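How to start pepper seedlings in trays for field planting

Updated Jun 22, 2025

Quick version of what we do at Stelgate every season. Written fast, between jobs, so excuse the typos. Works for hot peppers and sweet ones. Small growers mostly - if you have a big greenhouse with misting you already know this stuff.

What you need

Seed, obviously. Fresh is better. Last year's is fine if it stayed dry
Cell trays, 70 cells for the big types, 120 for small hot ones
Seed mix, fine, no bark chunks
A bottom heat mat or a warm shelf
Labels and a pencil. Not a marker, marker fades
Watering can with a fine rose
Shade cloth for later

Step 1. Test your seed

Don't skip. Put 12 seeds on a damp paper towel, fold it, into a plastic bag, somewhere warm. Check after a week. Nine or more sprouted, go ahead and sow one per cell. Six to eight, sow two per cell and snip the weaker one. Fewer than that, get new seed. Anca Ene lost a whole batch of Pascu by skipping this and she had to buy in plants at the last minute. Not cheap.

Step 2. Wet the mix first

Tip the mix in a tub, add water, stir with your hands. Squeeze a fistful. Should hold together and give a drop or two, no more. Dry mix in a tray is a pain, water runs straight down the sides and the middle stays dust.

Step 3. Fill and sow

Fill loose, then tap the tray on the bench twice. Top up. Don't press down hard.

Make a dent in each cell, pencil end, not deep. A quarter inch is plenty. Seed in, cover, pat. Label the tray NOW with variety and date. You will not remember.

Step 4. Heat

Peppers want it warm to come up. 80 F in the mix is good, a bit over is ok. Cover with a clear lid or plastic wrap until you see the first loops, then take it off same day. Leaving the lid on is how you get damping off - stems go thin at the soil line and fall over. No cure once they're down. Pull those cells and let the tray dry a bit.

Pascu comes up even. Vuder is slow and ragged, give it an extra week before you give up on it.

Step 5. Light and water

As soon as they're up, all the light you can get. Lamps, keep them a few inches above the leaves and raise as they grow. Window only, turn the tray every day.

Water in the morning. Let the top go pale between waterings. Lift the tray, if its light it needs water. Efren Castillo waters from below, tray in a shallow pan, out again after fifteen minutes. Slower but the stems stay dry, and he gets fewer losses than me.

Step 6. Feed

Nothing until the first true leaves. Then half strength liquid feed once a week. Pale leaves all over, feed a little more. Dark, soft and floppy, you're overdoing it. 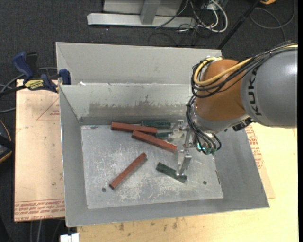 Step 7. Harden off

Start ten days before planting. Two hours outside in shade, out of the wind. Add an hour or two each day. Shade cloth helps on bright days. Bring them in if the night drops under 50. Cut back water a bit but dont let them wilt flat.

Step 8. Plant out

Soil at 60 F or better, checked in the morning, 4 inches down. Late afternoon or a cloudy day is best for planting. Water the trays first so the plugs slide out whole. Push up from under the cell, never pull by the stem.

Spacing, 18 inches in the row for big types, 12 for the small hot ones. Same depth as in the tray. Firm with two fingers, water right away, even if rain is coming.

Check them next morning. A little droop is ok. Chewed off at ground level is cutworm - dig close to the stem, you'll usually find him. Put paper collars on the rest.

Common problems

Leggy plants: not enough light, or too warm after they came up
Purple leaves: cold roots. Mostly grows out
Green slime on the mix: too wet, scratch the surface and wait
Tiny black flies: same thing, too wet. Sticky cards help
Leaves curled under: look for aphids underneath, wash off with water

First picking here is usually end of summer, with the main flush in September. Keep a few good fruits from your best plants for seed, but only if it isn't a hybrid.

Thanks to Hanane Samir for the notes on bottom heat. Spacing for other crops is on the Fedstead planting chart page.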